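**Shop notebook, Sun 16 October**

Purnard rear hub, drive side noise. Wheel back on the bench for the third time. Complaint is a tick under load in the three largest sprockets, absent when coasting. Chain, cassette and derailleur hanger already ruled out on the previous two visits.

Odometer reads 1,851 miles on this hub body. The last full service was done with the Nornum grease, which I now think is too thick for the pawl springs. Pulled the freehub and found the grease had migrated from the bearing side into the ratchet ring. Two of the pawls were slow to return when pressed with a pick. No chips on the pawl tips. Ratchet teeth have light polish on the drive faces, no rounding.

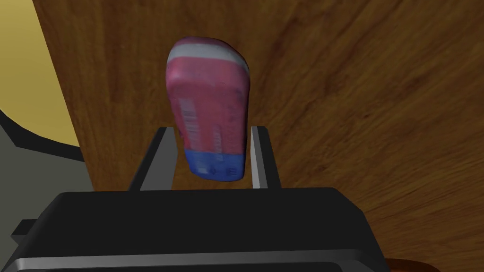 Simulated gripper holding a small package upright.

Cleaned everything in solvent, two baths, then blown out at low pressure. Do not use high pressure on this one -- the spring is a single circlip type and it will leave the groove.

Bearings:

- Drive side outer: slight notch at one position. Replaced.
- Drive side inner: smooth, seal lip fine. Kept.
- Non-drive: smooth. Kept, regreased.
- Freehub pair: gritty. Both replaced.

Drendari cartridges fitted. The outer one went in square on the second attempt. First attempt I had the drift on the inner race for the start of the press, which is wrong, so that cartridge went in the scrap tray and I used a new one. Press on the outer race only.

Reassembled with light oil on the pawls and the thinner grease on the bearings. Pawls now snap back cleanly. Preload set so that play just disappears with the skewer closed, then checked again in the frame.

Ran it under load in the stand with the brake dragging. Tick still there, but fainter and only in the largest sprocket. So the hub was part of it and there is a second source.

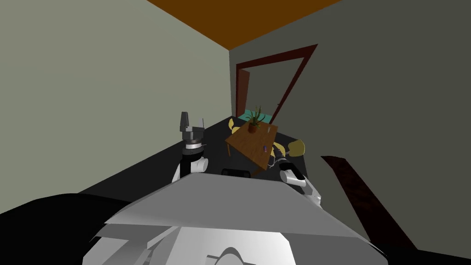 Marti's bench note on the previous visit says to check spoke crossings before opening the hub again, as dry crossings on a wheel with uneven tension will tick once per revolution and sound like a pawl. The note recommends a drop of oil at each crossing, ten minutes' wait, then a retest before touching any nipples.

Agreed, and I should have done it in that order. Oiled the crossings, waited, retested. Tick gone in the stand.

Tension was then measured on both sides. Drive side is even apart from two neighboring spokes that are well down on the rest. Non-drive is scattered but within what I would accept on a wheel this age. Brought the two low spokes up a quarter turn at a time, stress relieved by hand, and trued again. Lateral is good. There is a small hop at the rim joint that I left alone.

Rear wheel weight with cassette removed and tire off was not recorded before the work. The bare cassette is 374 g, noted here for the sheet.

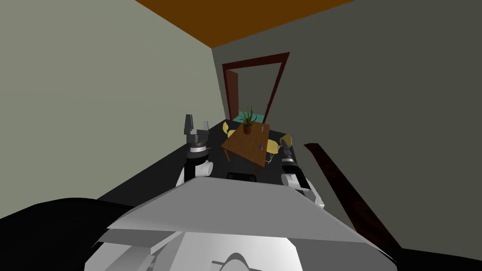 Cassette went back on with the lockring torqued to spec and a smear of grease on the threads. The spline on the freehub body has shallow bite marks from the loose sprockets. Filed the raised edges flat with a fine file, just enough that the sprockets slide on by hand. If the marks get deeper, the body needs replacing; steel is available for this model and would be the better choice.

Indexing needed half a turn in at the barrel adjuster. Limit screws not touched. B-tension also left as found.

Service interval for this hub, revised:

| Item | Interval (miles) |
|---|---|
| Pawls, clean and oil | 500 |
| Full strip and bearing check | 2,000 |

The old sheet had one figure for both jobs, and that is how the thick grease sat in the ratchet for so long. New sheet goes in the binder behind the Purnard tab.

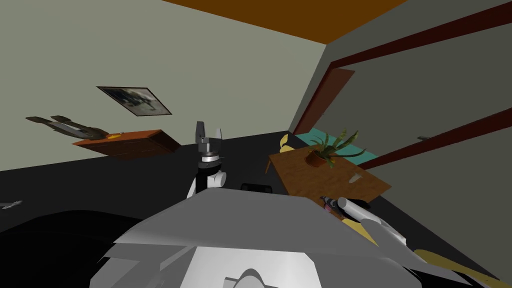 Simulated room, with a model airplane on the wall shelf.

Open items:

- Road test under real load. The stand does not reproduce standing on the pedals.
- Recheck tension on the two low drive side spokes after the first few rides. If they drop again, suspect the nipple seats.
- Order one more Drendari outer cartridge to replace the scrapped one.
- Relabel the Nornum tub "bearings only" and move it off the freehub shelf.
- Look at the wheel again in December regardless of mileage.

Solvent bath is due for a change. Second bath was already cloudy before the freehub went in.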